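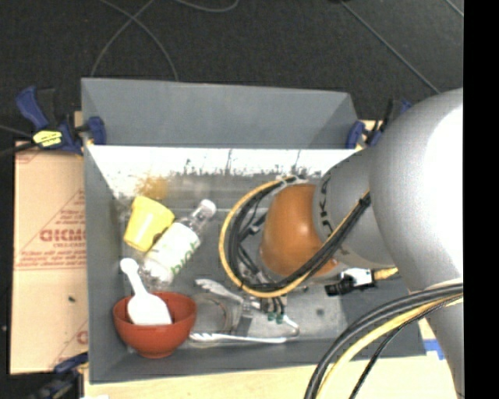
3. Study Setting and Participants

3.1 Program background

The study was carried out at two public ball fields in the town of Korkden. Both fields had fallen out of regular use before the Addo Youth Baseball League took over their scheduling under an agreement with the town. The league is open to children aged eight to fourteen. It charges no registration fee and lends gloves, bats and helmets to any family that asks for them. Travel to and from the fields is left to families, a point that came up often in the interviews reported in Section 5.

The Warkard field lies beside a bus route and within walking distance of two elementary schools. The Bostska field is larger and has lights, but the nearest bus stop is on the far side of a four-lane road. We expected this difference to affect attendance, and the two sites were treated separately for that reason.

3.2 Participants

Families were invited to take part at registration. Of the 50 households approached, 48 agreed, and 44 remained in the study until the end of the season. The four households that withdrew had moved out of the district. Children whose families declined were placed on teams in the usual way, and coaches were not told which players were enrolled.

3.3 Procedure

Attendance was taken by coaches at each practice and game, using a paper sheet collected at the end of the week. Parents completed a short survey in the first week of the season and again in September, after the final games. The survey asked how often the child played outdoors, whether the child had played on a team before, and how safe the parent felt the field to be -- both during league hours and outside them.

A smaller group of 20 parents also took part in interviews. These were held at the fields during practice, in English or Spanish, and were recorded with consent.

Figure 1 gives the order in which families moved through the study.

Figure 1. Stages of the study: invitation at registration, first survey, season attendance records, parent interviews, second survey.

Games called off for rain were left out of the attendance totals. Practices moved indoors were kept, as coaches continued to take attendance at them.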